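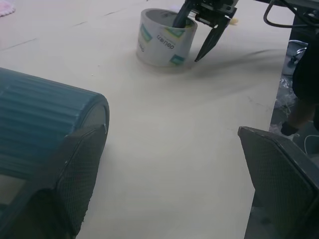 Packing Up the Workroom: How We Moved a Semester of Materials to Ballimcombe
Project report by Ye-seo Han
Submitted 3/12/19

Background

Our course shares its workroom with two others, and every year the whole lot has to be packed and sent across to the Ballimcombe campus before the summer renovations start. In past years this has been done in a bit of a rush at the end, and I remember from my first year how long it took to find anything again afterwards. (My own colour swatches turned up the following May, in a carton labelled KETTLE.) So when our tutor suggested that the move could be a project in its own right, I put my hand up straight away, and I'm very glad I did, even if my back disagreed with me for a week.

The aim was to work out a way of packing the room that a new group of students could follow without having to ask anybody, and to write it down properly.

The work table

I started with the big table, which is a pale beige one with a good smooth top. It has a few thin dark scuff lines by now and some tiny specks, but a carton slides across it nicely and there is enough space to lay things out before deciding where they go. My first plan had us packing on the floor near the shelves, and I dropped it after one afternoon of kneeling.

The rule we settled on was that only the things being packed right then, plus the tape, could be on the table. We used clear packing tape, the deli brand, with the name printed on the roll in dark letters and little patches of green and teal. I asked everyone to stand the roll upright on the table when they weren't using it, hollow side up, well in from the edge. A roll left on its side wanders, and I spent far too much of the first session fishing one out from behind the radiator.

Round and awkward things

Books and boxes more or less pack themselves. The trouble came with anything cylindrical, and our room has plenty of that. The ribbed teal-blue cylinder was the piece I used for trying things out, as it is large, it wants to lie on its side and it takes up a surprising amount of a carton. Packed upright it left gaps all round. Laid flat along the long side, with soft things tucked in beside it, it behaved much better, and the lid closed without anyone having to sit on it.

I tried the same approach with the poster tubes from the Lasulwood study and it worked there too – though the longest ones had to go in separately, tied in a bundle.

Labels

Each carton got a label on one end and one on the top, with the course name, the shelf it came from and a short list of contents. Thampi, who was packing for the textiles group, favoured a colour system, and we did try it, but two of the markers were nearly the same blue and we went back to words. I still think colours could work with better markers.

Results

We packed 13 cartons over four sessions, with nine of them finished in the last two once we had the table rule sorted out. Everything fitted into the Skorkwood van in a single trip. Two cartons had to be opened again for things that were needed that same week (scissors, both times), so next year I would keep a small "last out" carton and leave it unsealed until the morning of the move.

What I would change

I would begin sorting a fortnight earlier, before people's final pieces come back and fill up the shelves. I would also keep a second roll of tape in the drawer. And I would measure the awkward pieces first – it is much easier to choose a carton for a cylinder than to persuade a cylinder into the carton you happen to have left.

The packing sheet is attached as an appendix, along with the shelf plan for Ballimcombe. My thanks to both of the other groups for their patience and for the biscuits.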